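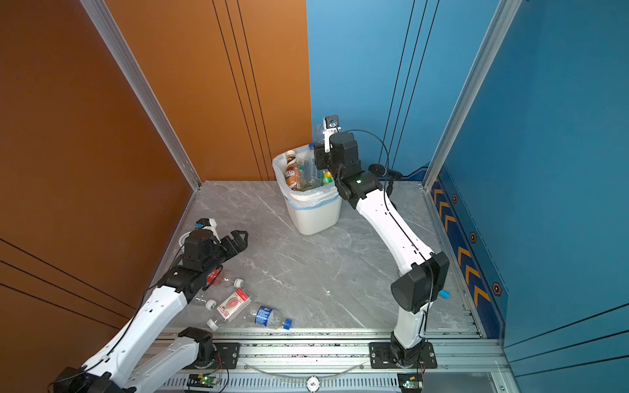

夏の生ゴミのにおいは、どうしたら減らせる?
水気をとってから捨てるのがいちばん効きます。においの元はほとんどが水分なので、袋や消臭剤を買い足すのはそのあとで大丈夫!

うちは台所が西日の当たる場所にあって、7月に入るとゴミ箱のフタを開けるのがちょっと怖くなります(笑)。去年までは消臭スプレーばかり買っていたんですが、三角コーナーをやめてから急にラクになりました。野菜の皮は洗う前にむく。茶殻はぎゅっとしぼって、新聞紙にくるんでからポイ。スイカの皮だけはどうしてもかさばるので、細かく切ってざるにのせ、20分くらい置いて……と書きかけて、いつも忘れて夕方まで放置しています。それでも平気です。

魚のアラやエビの殻は、収集日の朝まで冷凍庫へ。抵抗がある人もいますよね。私も最初はそうでした。袋を2枚重ねにして、冷凍庫のすみに専用の小さいカゴを置いたら気にならなくなりましたよ。
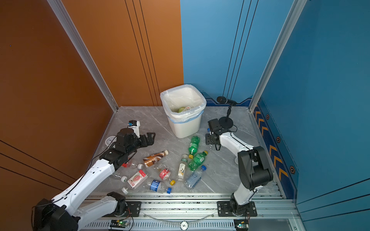
半透明の袋は、ゴミ箱の縁で外側に折り返して。

袋のかけ方も意外と大事で、折り返しが浅いと、重いものを入れたときに中へずり落ちます。そうなると箱の内側が汚れて、結局そこがにおうんですよね。私は深めに折って、底に新聞紙を1枚敷いています。替えの袋も箱の底に入れておくと、交換のときに棚まで取りに行かなくてすみます。

箱そのものは月に一度、お風呂場で丸洗い。食器用洗剤で洗って、ぬめりが残るところだけ

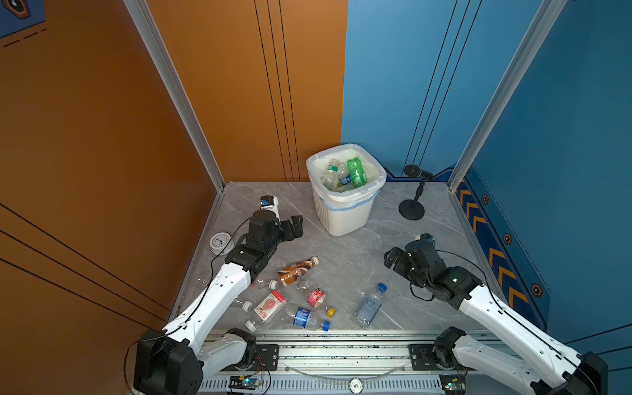
台所用の漂白剤を薄めてスポンジでなでます。薄め方はボトルの表示どおりに。酸性の洗剤やお酢とは絶対に一緒に使わないでくださいね! 換気扇を回して、ゴム手袋も忘れずに。すすいだら逆さにして、ベランダの日陰でしっかり乾かします。生乾きで袋をかけると、またすぐにおってきます。

それから重曹。空きびんに入れて箱の横に置いている人も多いけれど、私は底の新聞紙の上にじかにパラパラふっています。袋を替えるついでに新聞紙ごと捨てられるので、片づけがいりません。

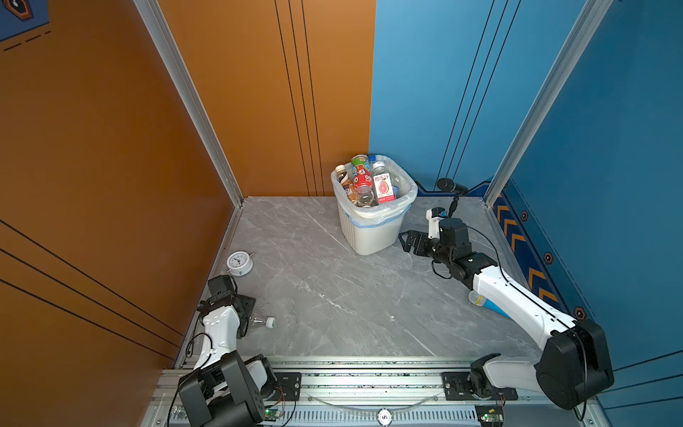 コーヒーかすも試しました。よく乾かせばいい感じなんですが、めんどくさがって湿ったまま入れたらカビてしまって、うちでは出番なしです。フライパンで乾煎りするといいらしいので、涼しくなったらもう一度やってみるつもり。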